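Informe de visita a las instalaciones de Piditz y Porkent
Área de Equipamiento Doméstico, 2026-07-16

La delegación de Darker fue recibida en la sede de Piditz con motivo de la jornada de puertas abiertas que la empresa celebra junto con su distribuidora, Porkent. El presente informe recoge lo observado durante el recorrido y se remite a las áreas de compras y de formación para su consideración. La preparación de la visita se había acordado en junio, por correspondencia entre las tres entidades.

El recorrido comenzó en el almacén de menaje, una nave de 2,000 metros cuadrados en la que se conservan las piezas destinadas a exposición y a reposición. El catálogo vigente comprende 1,000 referencias, de las cuales 40 corresponden a artículos de madera. La responsable de la zona explicó el sistema de etiquetado por familias (mesa, cocción, almacenaje y pequeño electrodoméstico) y respondió a las preguntas de los asistentes sobre plazos de entrega. Se confirmó que los pedidos inferiores a 500 euros se tramitan a través de Porkent y los superiores, directamente desde la sede.

A continuación se accedió a la sala de cocina, que constituía el motivo principal del desplazamiento. La sala reúne sobre una misma mesa varios útiles de uso diario, con el fin de que el visitante pueda valorar el espacio que ocupa cada uno en relación con los demás. El árbol para tazas es de madera, con un poste vertical y clavijas cortas, y sostenía dos piezas: una taza rosa pálido y otra de tono azul verdoso oscuro. Completaban la muestra, entre otros artículos, un horno tostador de color claro con puerta de cristal oscuro y un mueble de madera clara con tirador alargado. 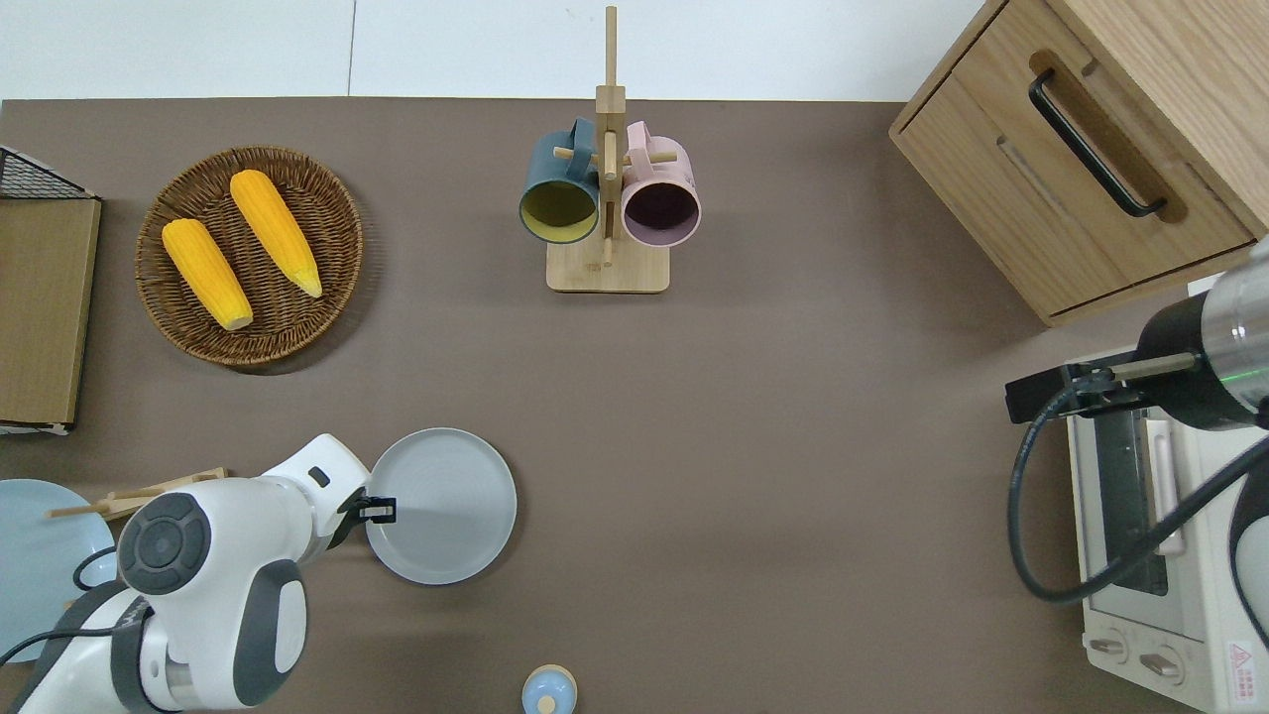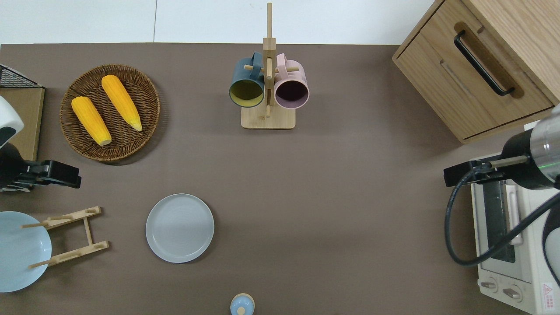

Mazorcas en la bandeja de mimbre y tazas colgadas del soporte de madera.

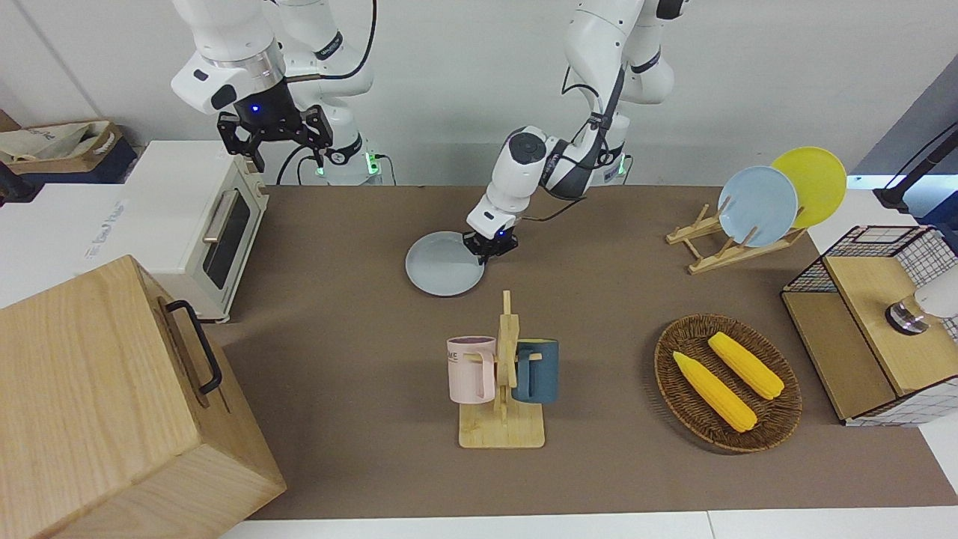
En opinión de esta delegación, el soporte vertical ofrece ventajas apreciables para cocinas de superficie reducida. Las tazas quedan a mano, no se apilan y dejan libre el estante que de otro modo ocuparían. Se planteó la cuestión de la estabilidad cuando se cuelgan piezas de peso desigual; el personal de la sala indicó que el fabricante recomienda repartirlas a ambos lados del poste y evitar las tazas de gran capacidad en las clavijas superiores. Se solicitó por escrito la ficha técnica, que no estaba disponible en el momento de la visita.

Respecto al mimbre, se informó de que las bandejas y los cestos de la colección admiten limpieza con paño húmedo, pero no inmersión. Para el servicio de alimentos sin envasar se aconseja forrar el fondo con papel o tela lavable. Esta recomendación deberá figurar en las instrucciones que se entreguen a los centros, en caso de que se apruebe la compra.

Sobre la colocación de los pequeños hornos se mantuvo una conversación más extensa. Varios asistentes señalaron que en sus centros el aparato se encuentra arrimado a la pared y rodeado de otros enseres. El criterio expuesto por Piditz es respetar por todos los lados la separación que marque el manual de cada modelo, mantener despejado el recorrido de la puerta y no utilizar la parte superior como superficie de apoyo. Se acordó incorporar estas indicaciones a la próxima revisión de la guía interna de Darker.

La segunda parte de la mañana se dedicó al taller Ó Néill, situado en el edificio contiguo, donde se reparan y se acaban artículos de madera. Se mostró el procedimiento de lijado y aceitado de tablas, así como el ajuste de los varillajes de los escurreplatos. El taller acepta piezas deterioradas para su restauración, con un plazo ordinario de tres semanas. La delegación consideró de interés este servicio, dado que en la actualidad los centros retiran las tablas agrietadas sin valorar su reparación.

Quedaron pendientes de respuesta los siguientes asuntos: el precio por lote de los soportes para tazas, la disponibilidad de clavijas de recambio y las condiciones de transporte hasta los centros situados fuera de la provincia. Porkent se comprometió a remitir la información a la dirección de compras.

La visita concluyó con una reunión breve en la sala de juntas, en la que se entregó a los asistentes el catálogo impreso y la tarifa vigente. Ambos documentos pueden consultarse en el archivo del Área de Equipamiento Doméstico, previa solicitud.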